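Two Hands, One Table, and a Great Many Small Decisions
Posted in May by Maxine Cosgrove
Last updated: May, 9:40 pm

I have been meaning to write up how we gather examples for Kollus, our learning system for tidying tabletops, and I keep putting it off because the work sounds so plain when I say it out loud.

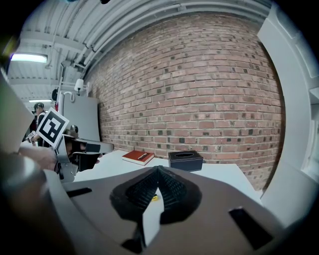
Anas Mahasneh thinks I should start with the failures, and his note on my draft said that a system shown nothing but smooth, perfect pickups will have no idea what to do the first time it misses one. I went back and forth with him over it for most of an evening. My worry was that we would teach it to fumble. His answer was that a fumble followed by a good recovery is worth keeping, and a fumble followed by giving up is worth throwing out, and I have come around to that completely.

So, the work. You hold a gripper, you do the task with it, and the path your hand takes gets saved along with the pictures. One try from start to finish is what we call a take. We have 290 takes in the Kollus set so far, and I threw out 13 more that I couldn't stand behind (in most of those I had stopped halfway to talk to somebody, which is a terrible habit of mine).

The table is white, and it has had all kinds of things on it. Lately that means a red hardcover book and a black tissue box against the brick wall, and I have grown oddly fond of both. A book lying flat is a hard thing to pick up with two fingers! You have to slide it, or tip it, or get the other gripper to help, and every person who tries it picks a different way. I used to correct people on this. Now I let them do what comes naturally, and write down which way they went.

The square black-and-white marker on top of a gripper tells the software where it is and which way it is tilted. Keep your sleeves and your other arm off it as best you can — I say this to everyone and then do it wrong myself.

My limit is 16 takes before I put the grippers down and get a glass of water. Past that I get quick and sloppy, and the sloppiness goes straight into the set along with everything else. Next I want to try moving the book closer to the front edge between takes, a little at a time, and see whether Kollus copes any better with a book it finds somewhere new.

4 shares | 2 comments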